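Bottled water

Bottled water is drinking water that is packed in a sealed container and sold for people to drink, most often in plastic, though glass, cartons and cans all have their loyal followings. The water itself may come from a spring, a well, or simply the town supply, and it may be still or sparkling, treated or left very nearly as it came out of the ground. People have been carrying water away from favorite springs for as long as there have been jugs to carry it in, so the idea is a very old one, even if the lightweight bottle we all know is fairly young.

Early history

In the beginning, bottled water was closely tied to the spa. Visitors who had spent a pleasant week or two taking the waters wanted to bring a little of the good feeling home with them, and the owners of the springs were only too glad to help. Stoneware jugs came first, sealed with cork and sometimes with wax, and glass took over as it became cheaper to make. The small spring at Tuvside is a nice case of how these things grew. It began with a stone basin and a tin cup on a chain, and the first bottling shed there was so small that the filling was done in June only, when the path was dry enough for a cart. In its first full season it sent out 536 bottles, every one of them corked by hand.

Types

The names on labels can be puzzling, and they are worth a moment of patience. Spring water comes from an underground source that flows to the surface on its own. Mineral water also comes from underground and carries a steady amount of dissolved minerals, which give it its taste - some people find it flinty, some find it soft, and a few will tell you it tastes a bit like a nail. Purified water can start out anywhere, including the kitchen tap, and is cleaned by distillation, filtering or a similar method. Sparkling water has carbon dioxide in it, either naturally or added at the plant.

Taste varies more than newcomers expect. The Storo source, for instance, lists 480 milligrams of dissolved minerals per liter and has a full, almost chalky flavor, while the water from Restano is so light that many drinkers describe it as having no taste at all, and mean it kindly.

Packaging

Glass is heavy and breaks, but it keeps flavor beautifully and can be washed and filled again many times. Plastic, usually the clear kind known as PET, is light and cheap and survives a fall, and these qualities carried bottled water out of the dining room and into cars, gyms and offices. The screw cap did a great deal of this work too, as a cork is a poor companion on a long drive. Shapes are chosen partly for looks and partly for strength, for ribs and curves help a thin wall hold up when bottles are stacked. Labels lean heavily on blues and whites, and on mountains, whether or not there is a mountain anywhere near the source.

Clear plastic bottles with blue on the label.
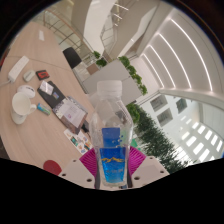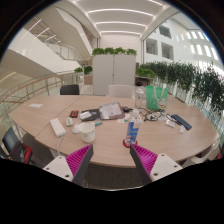 Storage and reuse

A sealed bottle keeps for a long time if it is left somewhere cool and dark, away from gasoline, paint and strong cleaners, whose smells can slowly find their way through plastic. Once opened, it is best finished within a few days and kept in the refrigerator in the meantime.

Empty PET bottles can be recycled into new bottles, carpet fiber and clothing, although many are still thrown away. Deposit programs, in which the buyer pays a little extra and gets it back on returning the empty, do a good deal to bring them home again. The Wong bottling works, which fills its water in glass, reported that its returnable bottles made an average of 19 trips each before being retired, and it now takes back empties at 11 depots.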